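Tarde, casi medianoche

Hoy por fin he empezado con las cajas del trastero. Llevaban ahí desde la mudanza a Gorkville y ya no se podía abrir la puerta del todo. Me había propuesto vaciar la estantería entera y me he quedado en la segunda balda, pero algo es algo.

He sacado todo al pasillo. Mantas, dos lámparas sin pantalla, los cuadernos de la academia, una bolsa de cables que no sé de qué son. Los cables los he vuelto a guardar. Siempre hago lo mismo con los cables.

Por la mañana había ido a Van Damme a comprar cajones de plástico con tapa. Los grandes costaban 20 cada uno y me he llevado dos. Los de cartón de la otra vez se doblaron con la humedad y no quiero repetir. En la cola he pensado que con 60 que llevaba en la cartera me daba para un tercero, pero no sabía si entraría en el coche con la compra detrás. Entraba de sobra.

En el primer cajón he puesto ropa de cama. En el segundo, lo de jugar: las raquetas, el frisbi, la red que nunca montamos, la bomba de inflar. Las pelotas se han quedado fuera porque ruedan y al final acaban todas en una esquina. Para ellas hace falta algo más bajo y con las paredes inclinadas, donde se vean al pasar.

He comido de pie, sobras de arroz. Después he bajado tres bolsas al contenedor y he subido muy cansado. Me duele la espalda por abajo, a la derecha.

A media tarde ha llovido y he parado una hora. He aprovechado para mirar cubetas en el ordenador. En el catálogo de Nastine hay una de 89 litros que es demasiado honda. Las de Flolness son más bajas, pero grises solo las tienen en el tamaño pequeño. Me gusta el gris, se le nota menos el polvo, aunque con el fondo claro se marcan los roces enseguida.

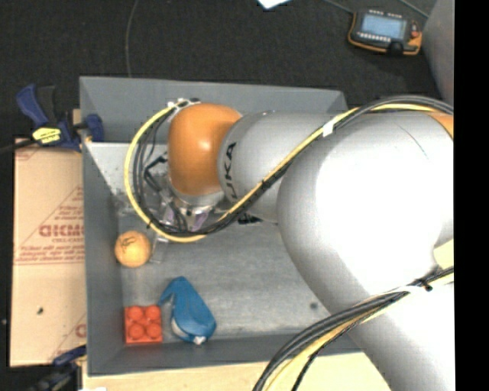
Foto: archivo Flolness

La pelota naranja con marcas oscuras como a mano por arriba me ha hecho pensar en las nuestras, que también están pintadas. Las marcábamos con iniciales para no perderlas en la playa y las perdíamos igual.

No he pedido nada todavía. Mido mañana el hueco debajo de la balda y decido. Si no cabe, las dejo en la bolsa de red colgada del gancho.

Los cuadernos siguen en el pasillo. He hojeado uno y en la última página había una suma larga que daba 300, sin explicación, con mi letra. He cenado una tortilla. Falta comprar cinta y pilas para la linterna.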